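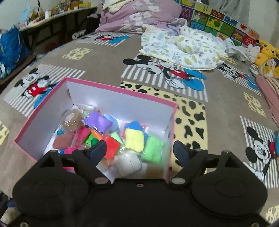
Hand-held gripper in front of an open box of bagged modelling clay, on a bed. Bedroom setting, tabletop and floor settings listed further down.

Clada household clips – README and kit planning notes
Last edited Sep 24, 2021 by Sanaa Bensaid

Read this first
The clips and the shopping list live in the same folder. Sorry to anyone who only wants one of them. Clips are in /clips, costs are in /kit, sheet is called kit_costs and the tab you want is "next round". The old tab is wrong on shipping, leave it alone, Gervásio still needs it for the claim.

What's in the folder
Short recordings of hand-held gripper work in ordinary homes. Soft things, bagged things, things in boxes. 60 sessions in the current release. One folder per session, each with the video, the finger opening log and a notes file. Notes files vary a lot. Ashraf Ezzat writes a page, Driss writes a line.

Settings so far:
bedroom (beds, boxes on beds, toys)
kitchen tabletop
hallway floor
No bathrooms, no outdoors. Don't ask for outdoors until the kit question below is settled.

Kit we have now
4 grippers, black body, two fingers, a pad on each fingertip. Bought from Drarkero in April, one order. 2 are out with Ashraf Ezzat and Ashraf Slaoui, the others stay at the Drastport office and get signed out on the sheet by the door. Please do sign them out.

When you write to both Ashrafs use surnames. The chargers went to the wrong house once already.

What wears out
Fingertip pads, by a long way. Budget for these before anything else. Clay bags and thin plastic are easy on them, cardboard edges are not.
Pivot screws. They work loose. Check before each session, takes a moment. Spares are cheap so order too many.
Memory cards. Lost more than broken.
Cables. Same.

Bodies have been fine. No cracks, one scratched, still in use.

What we want to buy
In order. If the money stops halfway down, stop there.

1. Fingertip pads, 12 pairs. Same type as now. Quintero offered a softer one and it may well be better but then the old and new clips don't match, so not this round.
2. Screws, a bag.
3. Memory cards and a box that shuts properly.
4. Two more grippers, from Drarkero again unless the price has moved. Quote asked for, nothing back yet.
5. Hard cases. Everyone wants these. They are at the bottom on purpose, they cost nearly as much as a gripper once delivery is on.

Not buying: a robot arm. Came up again at the last meeting. The hand-held sessions are meant to feed the arm work later, and an arm needs a room, a bench, insurance and somebody there all day. Driss has a seperate note on it, in /kit/arm_note. Read that before raising it.

Props
Easy to forget in the budget and it adds up. Modelling clay in mixed colours, bagged, is the best value so far – soft, different sizes, bright enough to tell apart in the video. Keep it in the bags. Goes back in the box after.
Props get their own line from now on. Last time they went under "sundries" and accounts sent it back.
Whatever is already in the house can be used free with the householder's say so. Blankets, cushions, plushies. Good clutter is worth having, we don't tidy the bed for it.

Rent or buy
Asked Quintero about renting for the next round. Rental only makes sense if all sessions fit in a single month, and they won't, homes cancel. Buying it is. Gervásio agrees, in writing, mail is in the folder.

Known problems with the clips
Some early sessions have the finger log starting late. Marked "late" in the notes.
Patterned bedding confuses the automatic labels, printed characters get tagged as toys. Hand checked where we could. Not all done.
Bagged items: label is for what's in the bag, not the bag. A few were done the other way round, fixing these as we find them.
No sound in any of it, removed before upload.

Permission and use
Inside Clada only for now. Householders signed for research use. Anything with post, family photos or faces gets dropped, tell Sanaa the session folder name and it's gone the same day.

Still to do
chase Drarkero for the quote (Gervásio)
pad count at Drastport, the real one, not from memory (Driss)
move props to own line in the sheet (Sanaa)
fix late logs if the raw files still exsist (Ashraf Slaoui)
decide on cases once the quote is in

Questions about the clips to Ashraf Ezzat, about money to Gervásio Vasconcelos. Put "kit" in the subject or he won't see it.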